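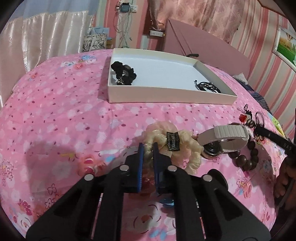

An Afternoon Walking the Old Mill Quarter of Skiklow

Trips > City Walks > Skiklow

Walks Maps Getting There Archive

So I finally got to do the Skiklow walk in April, after missing it twice, and I'm so glad I stuck with it! We met at 1345 by the tram shelter on the Hokurholm side of the river and set off north along the embankment, which is mostly parking now, until you hit the first of the brick workers' blocks.

I'd seen these buildings from the train a hundred times and never given them a thought. Up close they're lovely. The street fronts are plain as can be, then you go through the carriage arch and the courtyard side is all iron galleries and crooked little staircases (mind your head on the second one, I didn't). Our guide had the key to the block at the corner of Mäkelä Street, and we got to go up all 4 floors. The top landing still has its shared sink and a painted notice about carrying coal after dark.

Back in the courtyard one of the tenants had set out coffee and a plate of poppy seed cake, and we stood around far too long asking about rents and roof leaks. The leaks are bad, especially over the north stair. The rents I won't print, but I did briefly consider moving.
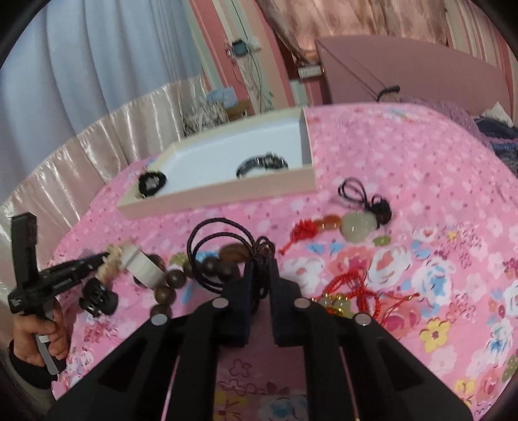 Braided cord necklace, dark brown, with the strands looped in coils.

From there it's a short climb to the Preson works, or what's left of it: the gatehouse, one long shed and a chimney that has lost its top. The shed was closed when we came by, so we walked the outside wall and looked at the loading doors. The wall runs for around 150 yards and the brick changes color halfway, where the newer part was joined on. I could have stayed there another hour, but the wind was brutal and half the group had already peeled off toward the tram.

Wear real shoes if you go. The cobbles behind Mäkelä Street are rough, and there's no railing on the steps down to the river. The return tram stops on the opposite side from where you got off, by the pharmacy.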